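August 2019, dye notebook, Clekbridge workshop

Weld again. I know, I said I was finished with yellow until spring, but Neusa Brito came back from Bostel with a whole sack of dried weld and it smelled so green and grassy that I couldn't leave it alone (Kerstin says it smells like a wet horse, so there you go).

Started with 200 grams of the dried tops, chopped as small as I had patience for, covered in tap water and brought up slowly. I kept it well under a simmer this time. In March I let the pot boil while I was on the phone and got that flat, mustardy brown that's still sitting in the reject drawer. Today it stayed at a lazy steam for an hour and the liquor came out a really lovely clear yellow, like weak tea with a light behind it. A pinch of chalk went in at the end. Our water in Clekbridge is soft and weld just sulks without it.

Fiber was the Mugo linen, the heavy open weave, scoured last week and mordanted with alum after a tannin bath. Also two skeins of wool, mostly because they were on the shelf and the pot had room. The wool took the color in minutes and looked almost fluorescent! The linen took its time, as always. I left it in overnight with the lid on and the heat off.

Next morning: linen a soft lemon, a bit patchy along one fold where I'd crammed it in. Note to self, and to whoever uses the small pot next – it's too small. Use the big enamel one even for a half load.
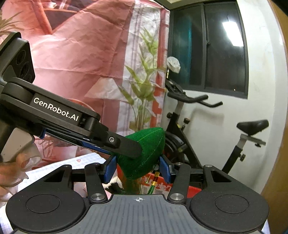 Then the part I'd been looking forward to, which was putting the yellow into the indigo vat. Benedikt Teuber has been nursing the fructose vat along all summer and it's in good shape, coppery on top with a nice fat flower in the middle. I did short dips, one minute under and then out to air for ten. First dip gave a thin apple green. Second dip, a proper leaf green. Third dip went past what I wanted and into a sort of bottle green, very handsome but so dark that you'd never guess there was any weld under it. I've pinned all of them to the board with the dip count on masking tape, so please don't move them around. Dayana, I'm looking at you.

One thing I keep going back and forth on is the order. Kai Ackermann swears by blue first and yellow on top, and says you can see where you're going much better. He's right about that. The trouble is that I'm bad at stopping, and with yellow on top I just keep adding until everything looks like split pea soup. With the yellow underneath, the vat does the deciding for me. I did one blue-first strip anyway so we can argue about it over lunch with something in our hands.

Rinsing took forever. Blue kept coming off the third-dip piece well after the others ran clear, so I suspect I rushed the airing on that one. Gave everything a vinegar rinse, then plain water, then a wash with the neutral soap from the Plerero order. That soap is nearly gone, by the way. I've written it on the list.

Light test goes in the south window from tomorrow, half of each strip under card. Weld is supposed to be the toughest of the yellows but I'd like to see it for myself on this linen. Kerstin Hellwig has offered to swap in her onion-skin samples alongside, and I said yes as long as she labels them.

Still to do: weigh the leftover weld, strain the exhaust bath and try a bit of cotton in it, scrub the small pot, ask Benedikt when he last fed the vat.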